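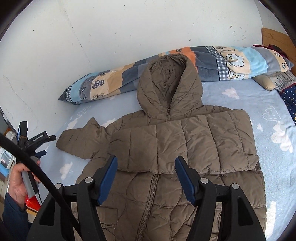
Ticket: Return label will not generate, order stuck at "awaiting pickup"
Opened by: Vilho Rissanen
Assigned to: Gorazd Ionescu, Kula Outerwear web support
Priority: normal
Status: closed

Vilho Rissanen, 9:12 am
I am trying to return a jacket bought in September. The returns page accepts my order number and postal code, then shows a blank page after I press Print Label. Tried two browsers and a phone. The order now says "awaiting pickup" and I can't start over.

Gorazd Ionescu, 9:40 am
Thanks. Please tell me which drop-off point you picked and whether an email with a return code arrived.

Vilho Rissanen, 9:58 am
Delham. No email. Nothing in spam either.

Gorazd Ionescu, 10:25 am
I can see the request on our side. It was passed to the carrier, Willems, and they sent back error 157. That code means the drop-off point was not recognized. I have canceled the request so the order is open again. Please try once more with Priltden as the drop-off point.

Vilho Rissanen, 11:03 am
Priltden works. I get a label, but it prints with the barcode missing the right edge. Delham is closer to me, so I would still like to use it if possible.

Gorazd Ionescu, 11:30 am
For the barcode: set the print scale to 100 percent and turn off "fit to page."
For Delham: Willems gave that location a new ID last month and our list still had the old one. About 200 return requests failed the same way. I have sent the correction to the site team.

Gorazd Ionescu, 2:15 pm
The list is updated. I canceled the Priltden label and made a new one for Delham. It should be in your email now.

Vilho Rissanen, 2:41 pm
Got it. Printed fine at 100 percent. Do I need to include the packing slip?

Gorazd Ionescu, 2:50 pm
No, the label is enough. The refund goes to the original card once the warehouse scans the package.

Resolution: outdated location ID for Delham replaced. Failed requests reset and customers emailed new labels. Blank page after error 157 logged as a separate bug.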